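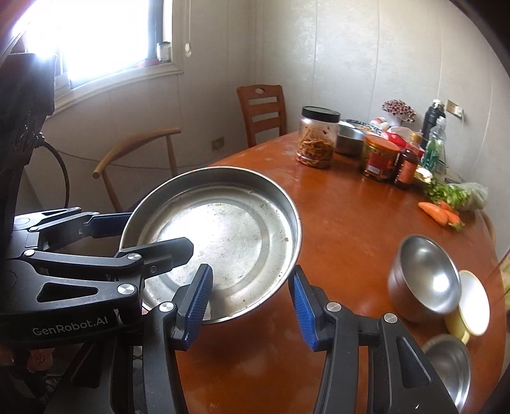

Every few months someone tells me I should be paying for my recipes. The latest to ask is Dagdag, which put its price up in September and now wants 3 pounds a week for what it calls a guided kitchen. I took the free trial. I remain unconvinced.

The pitch is that you will waste less food. You tell it what is in the cupboard and it plans your dinners. What it did for me was suggest a lentil stew and then ask me to buy 9 things I didn't have, among them a jar of preserved lemons that is still in the fridge door.

Plusetti, its main rival, boasts of 851 recipes. I have cooked most nights of my adult life and doubt I could name thirty dishes I make. Who is working through 851? I suspect the number is there to be looked at, much like the gym's opening hours.

I'll grant that the timers are good, and a nervous beginner may well want a voice telling them when to turn the onions down. My worry is what happens when they stop paying. Cooking is mostly noticing things, and I can't see how you learn to notice while something else is doing it for you. The people who sell these plans say confidence comes with time. Perhaps it does, but they would say that, and they'd like the time to be billed weekly.

A second-hand cookbook costs less than a month of Dagdag. Mine falls open at the pies.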